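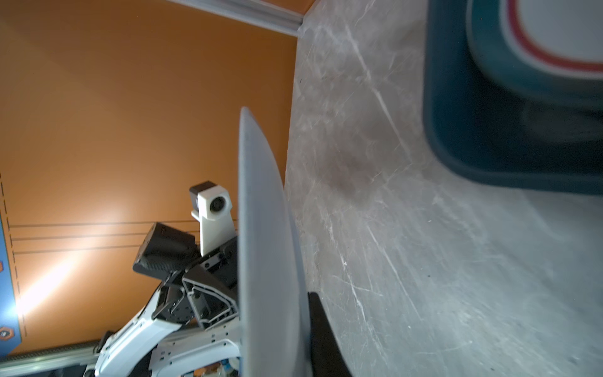 Workshop Notes > Upkeep > Two-Arm Cell

Looking After the Two-Arm Cell
By Normunds Ots
October 29, 2022
Print this page | E-mail this page

The maintenance record for the two-arm cell at Givham has now reached entry 283, and several readers have asked for an account of the routine behind it. What follows is the procedure as it stands today. It replaces the shorter version published here last December.

Each session begins with the power off. The bolts that hold the arm bases to the front rail are checked first, left side and then right, with the same hand wrench. A base that has shifted even slightly will carry the error all the way to the fingertips, and no amount of adjustment in the software will make up for it. The mounting plates are wiped down at the same time. Dust collects under the left one in particular, for reasons I have not been able to establish.

Cables are next. Every lead is followed by hand from the base to its board, and any lead that has worked its way into the path of a shoulder joint is moved back and secured. The Bremar leads supplied with the cell were too short for this and were replaced in the spring. The replacements are longer than necessary — a fault I am prepared to live with.

The sensor brackets on the wrists deserve more attention than they usually receive. Their screws are small and they loosen with use. I mark each screw head with a line of paint pen after tightening, so that a glance is enough on the following visit. The lens is cleaned with a dry cloth only. Woldegiorgis recommends a cleaning fluid in its handbook, but the fluid left a film on ours and has been withdrawn from the cabinet.

With power restored, each arm is moved through its full range alone, at low speed, while the other remains parked. Only then are the two brought together for the alignment check. The gripper tips are sent toward a common point at the middle of the work surface, and the remaining gap is compared by eye with the previous entry. A dinner plate makes a convenient target, being flat, pale and easy to center.
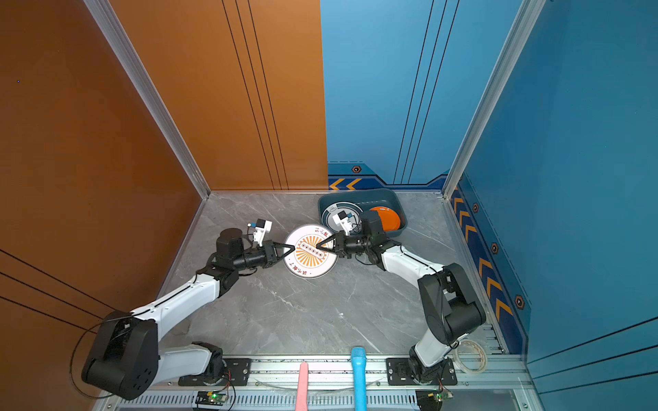 The two grippers over the plate, with the tray behind the right arm.

If the tips disagree in height, the shoulder is corrected before the wrist. The reverse order was followed here for two months and produced a good deal of unnecessary work.

The finger pads are inspected last. A worn pad is replaced together with its partner, even when the partner appears sound. Spares are ordered under part number 2959 from Avberg, and delivery has taken up to two weeks. We therefore keep one complete set on the shelf at all times.

The record sheet is then signed and the cell returned to use. Corrections to this procedure should be sent to me in writing, with the number of the entry concerned.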